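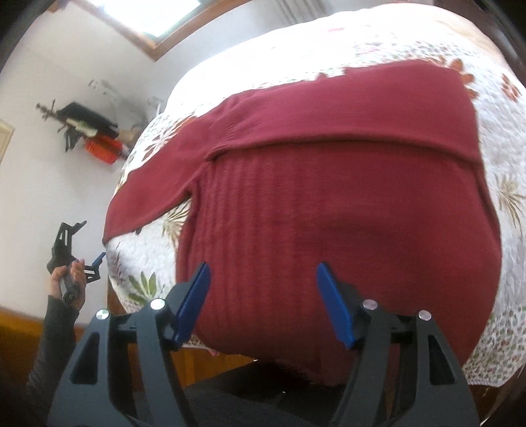
El jersey burdeos, extendido sobre la colcha de flores.

Doblar un jersey es de las pocas tareas de la casa que todavía hago sin prisa, y quisiera defenderla aquí con un poco de calma, aunque sé que a más de uno le parecerá poca cosa para una columna. Mi amiga Nawal El Ouafi sostiene que la ropa de punto se cuelga y se acabó. Yo le digo que una percha, con los meses, deja dos picos en los hombros que ya no se van ni con vapor, y ella me contesta que los picos le dan carácter a la prenda. Llevamos así desde el otro invierno, y seguimos tan amigas.

A mí me enseñaron a doblar encima de la cama. La mesa es más firme, eso lo reconozco, pero la cama tiene sitio para las mangas y deja que la lana repose, con todo su peso apoyado. Se extiende primero el cuerpo, se pasa la palma de arriba abajo siguiendo los canalés -- siempre a favor, nunca tirando hacia los lados -- y solo entonces se vuelve la parte de arriba. Quedan arrugas suaves en el pliegue, claro que quedan. Hay quien las persigue hasta que no hay ninguna y acaba estirando el punto; yo las dejo en paz y mañana será otro día.

Tengo en el armario un jersey que me costó 64 euros en una tienda pequeña que ya cerró, y que ha durado más que varios abrigos mucho más caros. No creo que fuera una lana extraordinaria. Creo que ha vivido tumbado, doblado en un estante con sitio de sobra, y que eso le ha sentado bien, como nos sentaría a cualquiera.

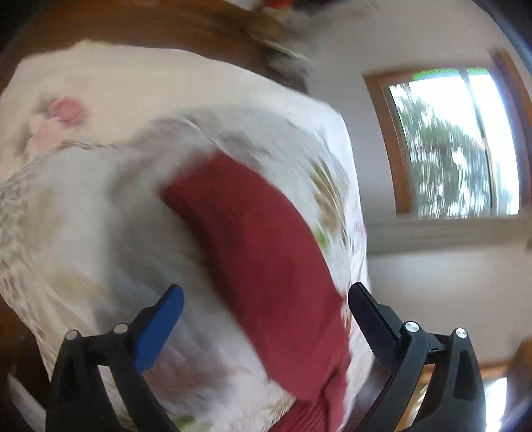

Tikthorpe, mayo

Escribo esta segunda parte en plena temporada de guardar la lana, con la ventana abierta y una colcha clara de flores desvaídas como único escritorio. El rojo sobre ese fondo pálido me gusta muchísimo, lo confieso, y me entretiene más de lo debido.

Gumaro Barajas, que lee estas páginas y me corrige con cariño, me escribió para decirme que enrollar ocupa menos que doblar. Tiene razón para una maleta. En un cajón que se abre a diario, los rollos se deshacen y una termina rebuscando entre mangas sueltas. Además, al enrollar apenas se mira la prenda, y al doblarla se le encuentra el hilo flojo del puño o ese codo que pide un remiendo antes de octubre.

Por eso insisto en guardar despacio. Son cuatro gestos, unos minutos de la tarde, y si el jersey sale un poco torcido se vuelve a abrir y se empieza otra vez por las mangas.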